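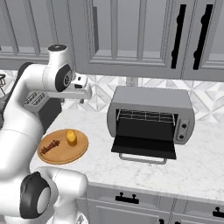 图：Eynon 图库

（《租客通讯》厨房栏）每年入秋，总有几家厂商写信来，说他们的台面小烤箱能替你省下一大笔电费。今年来得早，八月就收到了第一封。写信的是一家叫 Plemden 的经销商，信里附了一张折线图，纵轴没有单位，横轴也没有。我回信问单位是什么，对方又发来同一张图，分辨率高了一些。

先把话说清楚：小烤箱省电这个说法，道理上不算错。腔体小，要加热的空气和金属就少，烤两片面包当然用不着把一台大烤箱烧到两百度。问题在于，宣传单上的比较从来都挑最有利的那一种。大烤箱预热二十分钟，小烤箱不预热；大烤箱里只放一只土豆，小烤箱里也放一只土豆。谁家会这样用大烤箱？我认识的人里，凡是肯开大烤箱的，多半是要烤一整只鸡，底下还垫一盘根茎菜，顺手再塞一盘别的东西进去。这些东西拿到小烤箱里要分三四趟做，每一趟都要开门、散热、重新升温，账就不是宣传单上那样算的了。

住在 Herkham 的读者 Arwel Mathias 比我认真。他买了一只插座式电表，从去年秋天一直记到今年夏末，用一本旧的挂历本，正面是日期，背面写读数。他前后记了647次，来信时把整本复印了一份给我，厚得塞不进信箱。里面有不少条目我看不懂，比如“又是那锅”，后面打了三个问号。不过大意是清楚的：单做一两人份的小东西，小烤箱用电明显少；一旦要分两趟以上，差距就缩得很快；到了周末全家吃饭，他还是用大的。他自己的结论写在最后一页：“省是省了，没有他们讲的那么多。”

我把这句话转给 Plemden，问他们怎么看。对方答复说，用户的使用习惯各不相同。这我同意，可是既然各不相同，传单上那个笼统的百分比又是替谁算的呢？

再说功率。很多人看到铭牌上瓦数低就放心，觉得瓦数低等于花钱少。瓦数只是一个瞬间的快慢，花多少钱要看开多久。瓦数低的机器升温慢，烤同一盘东西要多等，有时等下来用的电跟瓦数高的差不多。还有些机器的温控相当随意，旋钮拧到一百八，里面到底是多少，只有里面知道。想弄明白，花一点小钱买个烤箱温度计放进去看，比读说明书有用。我自己那台旧机器就是这样，标着一百八的位置要减掉一截才合适，用了三年饼干底都是焦的，我还一直怪食谱。

保温也值得问一句。大多数台面烤箱的外壳烤到一半就烫手，那些热是跑到厨房里去了。冬天可以说是顺便取暖，夏天就纯粹是浪费，还要开窗。店里的人很少主动提隔热层，你问了，他们会去翻手册，手册里多半也没写。门封条倒是可以自己检查：夹一张纸片，关上门，往外抽，轻轻一抽就出来的，门就关得不严。展示机通常允许你这么试，不允许的店，我会换一家。

至于“多功能”，请允许我泼点冷水。烤、烘、解冻、发酵、风炸、保温，按钮排成一排，价格也跟着往上走。去年通讯里请大家来信讲讲哪些功能真的在用，收到32封，提到发酵功能的有2封，其中一封说的是用过一次，面团流到了加热管上。风炸的拥护者多一些，语气也激烈一些，我不想得罪他们，只想提醒一声，风炸说到底就是风扇加热风，带热风循环的普通机型也能做得八九不离十，只是炸篮要另配。

那么租房的人要不要买？看你手里现有什么。房子里已经有一台能用的大烤箱，又不常烤小份的东西，那就先别买，省下来的电费要很久才抵得上机器的价钱，搬家时还得多扛一个箱子。一个人住，平时热剩菜、烤吐司居多，或者房东的大烤箱坏了，报修又迟迟没有下文（Evilstead 路那几栋的租客应该懂我在说什么），买一台是说得过去的。二手也可以考虑，看清楚电源线有没有发硬开裂，插头有没有发黄，内壁的油垢如果厚到刮不动，便宜也不要。

买之前先量台面。量深度的时候连插头和后面要留的空隙一起算，也抬头看看吊柜离得有多近。读者里有人量了宽和高，买回来发现门放下来以后碰到水龙头，只好斜着摆，斜着摆了一年多。另外，小烤箱功率不小，最好单独插墙上的插座，别跟电水壶挤同一个接线板。老房子的线路更要小心，跳过闸的，先请人看看再添电器。

最后是关于补贴。最近有传单在各栋楼道里流传，说凭旧换新，本区首批4000户可以领取节能电器补贴，要先填一张登记表，表上要写银行账号。我打电话去问登记表上的号码，接电话的人说不清补贴由谁出，也说不清旧机器送到哪里，只反复问我住几号楼。在有人把这两件事讲明白之前，我建议各位不要填。已经填了的，请跟自己的银行打声招呼，再来信告诉我们传单是在哪里拿到的。

Arwel 那本挂历的复印件放在活动室进门左手边的架子上，想看的自己翻，看完请放回原处。他还在继续记，新一本已经开始了，据说这回连电水壶也算进去。对本栏有意见的，请在10月16日以前投进活动室的信箱，下一期谈电热毯。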